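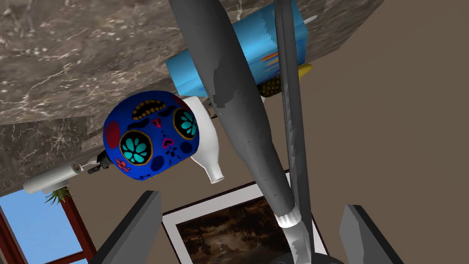
Marble slab with white veining, blue sugar skull next to it

How do I get an old water ring out of a marble counter?
Posted 23/05/2023 in Home and Kitchen

We bought a house in Randthorpe and the kitchen came with marble counters. There is a dull ring near the sink, the size of a drinking glass. I have tried dish soap, then baking soda and water, then a store cleaner. It looks the same as before. You can't really see it from straight on, only when the light comes in low in the evening. When I run a finger over it, it feels a little rougher than the stone next to it. Is this a stain, and can I fix it without calling someone? The one quote I got was $536 for the whole counter, and I only care about the one spot.

brallach_stone

It is an etch mark, and cleaners don't work on those. Something acidic sat there — lemon, wine, vinegar, some bathroom sprays — and ate a little of the polish. A stain is darker than the stone around it. An etch is duller or lighter, and you can often feel it.

For a light etch, get marble polishing powder. Wet the spot, put down a small amount, and rub with a damp white cloth for 2 minutes. Wipe, rinse, dry and look at it from the side. Repeat if it got better but is still there. If it didn't change at all, the etch is too deep for powder and you need fine diamond pads or a pro. Ask for a price on a spot repair. Mine was $79.

Try it somewhere hidden first. If your counter is honed and has no shine, don't use the powder. It will leave a shiny patch.

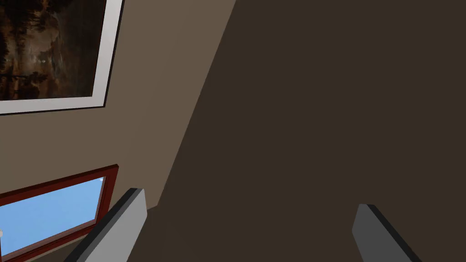

1 min read

Ekwueme

Did you use vinegar at any point? Lots of cleaning pages say to. Don't. We did our whole island with it the first year and I regret it.

I had the powder for months before I opened it. Took me three tries on the worst mark and you can still find it if you know where it is. Seal the counter after, but a sealer won't stop etching, only stains. We use coasters now and a cutting board for anything with citrus. 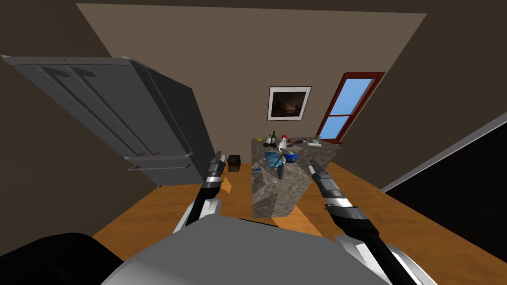 Kitchen island and gray French-door refrigerator

Skillness

Mine had about 32 of these marks when we moved in. I left them. It's stone, it gets marks. If you want it perfect, get quartz next time.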